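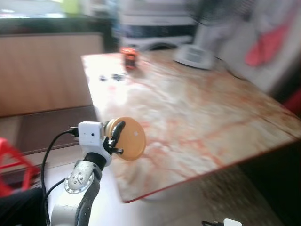 Flatbread Without a Recipe Card

Feb 4, 2025

I spent most of January trying to make the flatbread I used to buy from Değirmenci, the bakery downstairs from my old apartment. They closed, I moved, and I've been sulking about it ever since (my sister would say longer).

So I wrote to Nurhan Yazıcı, who used to work the counter there, and she very kindly sent back a message with amounts in it. Well, amounts for a bakery. I scaled it down to 500 grams of flour and 13 grams of salt and got something close to a roof tile. I'd forgotten the yogurt!

Second try, yogurt in, and oh my goodness, the smell. The dough was so sticky that I lost a ring in it for a while, and I kept throwing more flour at it until Nurhan told me to stop doing that and just wet my hands. Wet hands! I've been baking for years and never once tried it. The dough let go of my fingers right away and I shaped the whole batch without swearing.

The heat is still my problem. My oven says it goes to 500 but I don't believe a word of it, so I've been using a cast iron pan on the biggest burner with a lid on for the first minute. You get decent bubbles and a few black spots, and the kitchen fills with smoke if you walk off to answer the phone.

They're best torn up while you're still standing at the stove, with butter and way too much honey. The leftovers went into soup the next day and I liked that almost as much.

Next I want to try the version with nigella seeds on top, if I can find any in this town. The grocery store had an empty spot on the shelf where they should be, so I've ordered a bag and it's supposed to get here Friday.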